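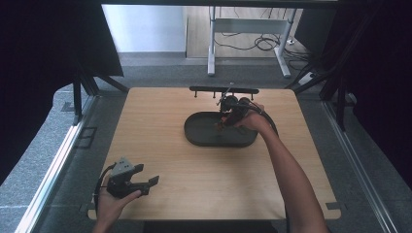
Ekström rack and tray set: six weeks in

I have bought a lot of things for keeping small stuff in one place, and most of them are now in a box in the closet, holding other small stuff. So when I tell you I've ended up fond of a bar and a tray, please know that I didn't see it coming either.

The Ekström set is a low black rack bar with four little pegs hanging from it, plus an oval tray in dark gray. The bar stands along the back edge of a table and holds itself up a short way above the surface. The tray goes wherever you like, and I like it just in front of the bar, a bit to the right. You hang the things that have a loop or a hole, and everything else goes in the tray. There is no app and there are no drawers. The instructions are one sheet of paper with a drawing on it, and I lost it the same evening without missing it.

I paid $59 for the pair from Lukmont, who had it on sale in the fall. It came in a flat box with far too much cardboard (more on that below), and putting it together meant attaching the bar to its supports and tightening two screws. The key is in the bag. I did it standing up with my coat still on!

The tray first, as it's the part I touch most. It's oval with a raised rim and a flat bottom, and that flat bottom is what sold me. My old dish was curved like a soup bowl, so everything slid to the middle and made a heap. In this one, keys stay where you drop them, and so does a hearing aid battery, a thimble, half a walnut, whatever's in your pocket. The rim is tall enough to stop a rolling bead and low enough that you can get your fingertips under a coin without chasing it up the side. I sort buttons in it on winter evenings and it's just a really nice surface to work on. Dark gray is a good color for it too. Pale things show up beautifully. Brown things a little less so, and I did lose a leather toggle in there for longer than I'd like to admit.

It looks very good on pale wood. My table is a plain square one, light, with a fine grain, and I was worried that a black bar along the back would be too much, a bit like a tiny goalpost. It does look like a tiny goalpost. I've come around to it completely. The two pieces don't match exactly, black and gray, and I think that's better than if they had.

Now the pegs. They're small, they point down, and they're spaced evenly along the bar, with enough room between neighbors that my scissors and my tape measure don't tangle. I've got scissors on the first, tape measure on the second, a loop of waxed thread on the third, and the fourth is supposed to be free for whatever I'm using. (It has had the same rubber band on it for a month.) What I like is that I can reach over the tray, hang something up and come back without looking. The gap under the bar is just big enough to wipe through with a cloth, so crumbs don't build up along the back.

Things I'd change:

The feet. Mine had thin felt dots, and one came off when I first moved the bar. I replaced them with the thicker sort from the hardware store and haven't thought about it again. On a slick tabletop I'd do that on day one.

The peg length. They are short. A thick key ring sits fine, but a wide leather strap wants to work its way off if you bump the table. Another quarter inch would fix it.

The packaging. Two nested boxes, molded inserts, paper over all of it. For a tray.

And I wish they sold the bar in a longer version. I asked, and got a friendly answer from a Said Abdel Rahman at Lukmont, who said a wider one is planned for January and that the pegs will be the same. I'll be buying it.

I did have the Ustix organizer before this, the one with the magnetic strip and the little cups. It's clever and I wanted to love it. The magnet is strong enough that every needle in the room goes and lives on it, the cups tip over if you reach across them, and it takes up most of the back of the table. The Ekström does less and I use it every day. If your tools are all steel and you never move them, the Ustix might still suit you better, and it's cheaper.

Cleaning is easy. The tray gets warm water and a drop of dish soap, then a towel. No scratches that I can find, and I've been dragging pins across it. The bar gets dusted when I remember.

I'd recommend it to anyone who does small, fiddly work at a table they also need for other things. When I want the table back for dinner, the tray goes on the shelf with everything still in it and the bar stays put, with room in front of it for two plates. My neighbor Laurențiu Dumitrescu borrowed the set for a weekend to fix a clock, and he has since ordered one. He's using the tray for screws and the pegs for his tweezers, with a bit of string looped through each pair, and I've now copied the string trick for my own.

Posted December 2019. Updated to add: the thicker felt feet are still on.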